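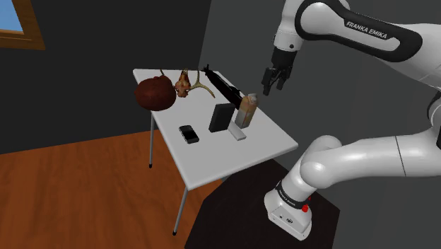 Grira: a word list of grocery and pantry terms

Version 6

Grira is a plain text word list of everyday grocery terms in American English, with spelling variants, plurals and the short forms that turn up on store receipts. It was put together for people who write shopping list apps, receipt readers and spell checkers. There is no code in this repository apart from one small script that checks the files for mistakes.

Contents

terms.tsv holds the main list, one term per line.
variants.tsv holds other spellings and short forms, each pointing back to a term.
groups.tsv holds the names of the groups.
check.py reads the three files and reports broken links and duplicate lines.
CHANGES lists what was added or removed in each version.

Size

The main list has 332 terms in 18 groups. Brand names are left out. So are store names, package sizes and prices.

Format

All files are UTF-8 with Unix line endings. Columns are separated by a single tab. The first line of each file gives the column names.

Columns in terms.tsv:

id: a short code made of letters and digits. Codes are never reused, even after a term is removed.
term: the singular form in lower case, such as "juice carton" or "bell pepper".
plural: the plural form. Left empty for words that are not normally counted, such as "flour".
group: the code of one group from groups.tsv.
note: free text, usually empty.

Columns in variants.tsv:

variant: the other form, as written.
id: the code of the term it belongs to.
type: spelling, regional, receipt or typo.

A variant can belong to more than one term. "CRM" on a receipt can mean cream or ice cream, and both lines are kept. Your program has to choose between them.

Where the terms came from

The first version was typed up from handwritten shopping lists and paper receipts collected at Dratgate, a food co-op that stopped trading before this repository was set up. Regional words were added later from a second set of lists gathered in Edet. Everything was entered by hand and then read through once by a different person. Names, phone numbers, card digits and loyalty numbers were not copied, and the paper originals have been shredded.

How the groups were chosen

The groups follow the way the co-op laid out its shelves, which does not always match a large supermarket. Eggs are with baking. Tofu is with produce. Tortillas are with bread, and tortilla chips are with snacks. A few people have asked for eggs to be moved to dairy. That will not change in version 6, as it would break files that depend on the current codes, but it may be done in version 7.

Known problems

Fish and seafood are thin. The co-op sold very little of either.
Receipt forms come from one make of cash register that cut every item name to 17 characters. Other registers shorten words differently.
"Pop" and "soda" are both listed as variants of "soft drink", but "tonic", used in an older New England sense, is missing.
Some typos in variants.tsv are real words with another meaning. "Desert" is listed as a typo for "dessert". Filter out the typo lines if this matters to you.
The note column was used loosely in early versions and still has a few leftovers in it.

Using the files

Any program that opens tab-separated text can read them. In a spreadsheet, import the id column as text, or some codes will be turned into dates. To run the check:

python check.py

It prints nothing when the files are clean. It needs Python 3 and no other packages.

Sending corrections

Open an issue with the term, the proposed change and where you have seen it used. For receipt forms, please type out the line and leave the receipt itself at home. Corrections received after 18th November go into the next version.

Related lists

Fletovar uses the same column layout for hardware store terms. The two lists share no codes and can be loaded side by side.

License

Free to use, change and share for any purpose, with credit to the project name.

Maintainer

Khurram Afridi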